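Home Stories Food & Garden People Archive Subscribe

The Woman Who Kept the Worndale Choir Singing

Retno Pangaribuan was already pouring tea when I got to her kitchen, and she had cut the cake before I had my coat off. She has led the Worndale Evening Choir since she was thirty-four, and in March she will hand her folder of music to Ningsih Ismail and go sit with the altos.

"I can't wait," she told me. "I've had my back to the audience all these years – I'd like to see who comes!"

She never meant to lead anything. She had moved up from Dorevside for a job at the library, didn't know a soul, and joined because the rehearsal room was at the end of her street. Then Eckhard Reuter, who had started the choir, lost most of his hearing in one ear and asked her to beat time for a couple of weeks. "Eckhard's idea of a couple of weeks was very generous," she said, laughing.

The music they love best is an old hymnbook printed in 1799, which came to the choir in a box of sheet music from a house sale. Some of the tunes have only the melody, so she wrote the lower parts herself, at this same table, mostly after ten at night when the children were asleep. A few of them she would like to have back. "There's a tenor line in the harvest hymn that goes up and up and never gets to breathe. Sutrisno Liew has sung it every fall and he still gives me a look."

I asked about the lean years, and she took her time with that one, turning her cup around on the saucer. There was a winter when the heat failed and they sang in hats. There was another when only 10 people came, and she stood there wondering whether to send them home. They sang rounds instead, and she remembers it as one of the loveliest evenings they had – "you could hear every single person, even the ones who'd rather you couldn't."

These days the choir has close to 100 names on its list, and Ningsih wants to add a daytime group for people who don't like driving after dark. Retno thinks it's a wonderful idea and has promised to keep her opinions to herself until somebody asks for them.

14 comments | Share this story

Contact us | Copyright Worndale stories page | Back to top
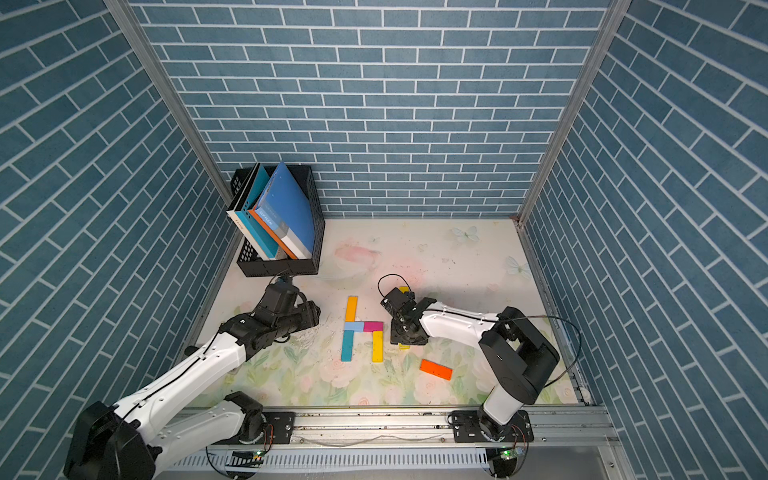
Do you need to read music to join the choir?

Most of the singers learned their parts by ear, and new members are seated beside someone who knows the tune well.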